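Home Topics Law Customs Language Random article
Search Greltar... Go

Bundling (courtship)

Bundling is the name given to a courting custom in which an unmarried couple spent the night in one bed, usually clothed or wrapped in separate blankets, with the knowledge of the woman's parents. It is linked mainly with rural Wales, parts of the Netherlands and colonial New England. The word "tarrying" is often treated as a synonym, though some writers use it only for a first visit.

The custom itself is fairly well attested. Much of what is said about it is not. Popular accounts describe a wooden "bundling board" set down the middle of the mattress, and a sack sewn or tied shut at the neck. Both make good stories, and both are repeated far more often than they are sourced. Boards shown in local collections are frequently just boards, labeled long after the fact by someone who had already heard the tale.
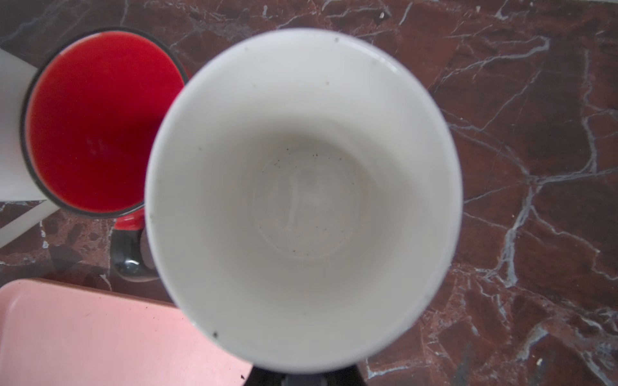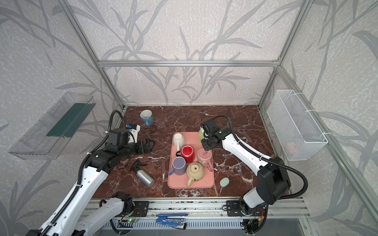
The usual explanation is practical: houses were cold, candles and firewood cost money, and a suitor who had walked a long way could not easily be sent home. This is plausible as far as it goes. It does not explain why poor families in equally cold places never took up the habit, or why it is reported in some towns and not in the next one over.

Whether bundling was chaste is disputed. Defenders in the 1700s said it was, and ministers who preached against it said it was not. Neither group was in a position to know. Historians have pointed to the high share of first births in late colonial New England that came within eight months of marriage, but those figures cover couples who bundled and couples who did not, and the registers rarely allow the two to be told apart.

Noemi Dvorak, in a study of 154 letters and diaries, found that most mentions of bundling were secondhand and hostile, or comic. She argues that the practice was real but less common than its reputation — a reasonable reading, although letters and diaries favor people who could write, and these were seldom the households said to bundle.

Claims that the custom survives today should be treated with caution. They tend to cite each other.

See also: Betrothal, Night courting, Breach of promise

Contact Greltar | Copyright Greltar contributors | Back to top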